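Apr 23, 2019
Burnby house, upstairs bathroom job: walk-through checklist
Filled in by Chukwuemeka Abubakar

Okay, this is my second pass through, so some of these are quick. If a box isn't ticked it still needs doing, and I've tried to say what I'd do about it. Okafor has the first sheet if you want to compare!

**Getting in and out**

- [x] Front steps clear
- [x] Hall light working (finally, new bulb)
- [ ] Stair covering taped down. It's lifted again on the fourth step and I caught my toe on it going up. More tape, please, the wide stuff.
- [x] Door to the bathroom opens all the way

**Water and power**

- [x] Main shutoff tagged and turns easily
- [x] Supply line capped, bucket under it bone dry when I looked this morning
- [ ] GFCI outlet by the sink. It trips when you push the test button, great, but the reset is stiff and took me 2 tries. I'd swap it before the tile goes on, it's a cheap part and a pain to get at later.
- [x] Extension cords in good shape. I ran my hand down every one of them (unplugged, yes) and no nicks.

**Floor and waste pipe**

- [x] Subfloor solid, I bounced on it like a kid and nothing moved
- [x] Open pipe plugged with a proper test plug. Last time it was a rag, and I could smell it from the landing.
- [ ] Flange screws. Two are rusty. Gokum has the stainless ones, get the longer size.

**Storage area**

- [x] Toilets looked over for cracks, rim and base
- [ ] Toilet on its side needs to be stood up or chocked. I don't love it lying there next to the boards, one good kick and you've got a chip in the porcelain.
- [ ] Boards moved against a wall. They're stacked fine, just in the way of anybody walking backward with a load.
- [ ] Tools picked up. There's a handle sticking up out of that pile at exactly shin height, and I have the shins to prove it.
- [ ] Clothes off the big cardboard box. Hooks are in the Andow bag, 4 of them, so let's get them up!
- [x] Lid and seat hinges. I opened and closed them on the upright one and they feel snug.

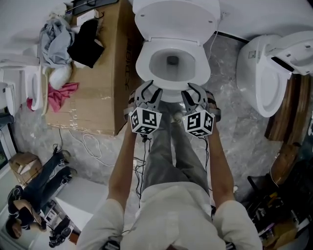 *Storage area: upright toilet with the lid open, second one on its side to the right, boards and tools beyond.*

**Lifting and carrying**

- [x] Two people for any toilet, no heroics
- [ ] Closed-toe shoes with some grip for everybody. I'd like this on the sign by the door too.
- [ ] Lids taped shut before anything goes up the stairs

I'll come back once the tools and the stair tape are sorted and tick off the rest. Leave the sheet on the windowsill, and if the outlet gets changed before then, just write the date next to it.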